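3.2 Edge contrast and the reading of plain interiors

The rooms at the Mellor site were painted in a single gray so that surface color could be ruled out as a cue. With color held constant, a viewer judging the depth of an enclosed space has three sources left: the seams where surfaces meet, the gradual change of tone across each surface, and any object of familiar size. Earlier work on room perception has tended to treat the seams as primary. Our first round of trials, run in August at Condden, gave only partial support for that view.

Participants judged the depth of each space on a printed scale, first with the seams left as built and then with the seams filled and sanded. A total of 328 judgments were collected under each condition. Viewing time was limited to 8 seconds, with a rest of 30 seconds between trials. Light levels were set low, since strong overhead light casts shadows along the upper joints and in effect draws the seams a second time.

Filling the seams increased the spread of the judgments but left their mean almost unchanged. The effect was strongest in the dimmest setting. In that setting several participants reported that the back wall and the side wall had merged, and that they had relied on the floor line alone. Rendered interiors raise the same problem, as flat shading leaves little apart from the joints to separate one plane from the next (Figure 4).

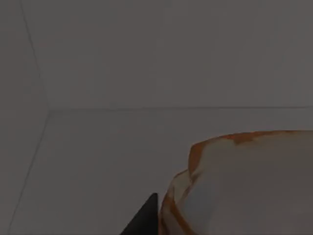
Figure 4. Rendered interior in low light. Gray surfaces meet along thin dark seams; a pale, rounded object is at lower right.

Plarnach objected, on reading a draft of this section, that seam width and seam darkness had been allowed to vary together, and that a wide pale joint might behave quite differently from a narrow dark one. The objection is fair. The filler used at Condden dried lighter than the paint in two of the rooms, and judgments from those rooms have been analyzed separately in Section 3.4.

A second limit concerns the paint. The Vevon matte finish was applied by roller and shows slight banding under raking light. Banding of this kind supplies a weak texture gradient, which may have helped participants in the filled condition. Spray application would remove it, at the cost of a slightly glossier surface. We kept the rolled finish for all rooms so that the two conditions could be compared directly.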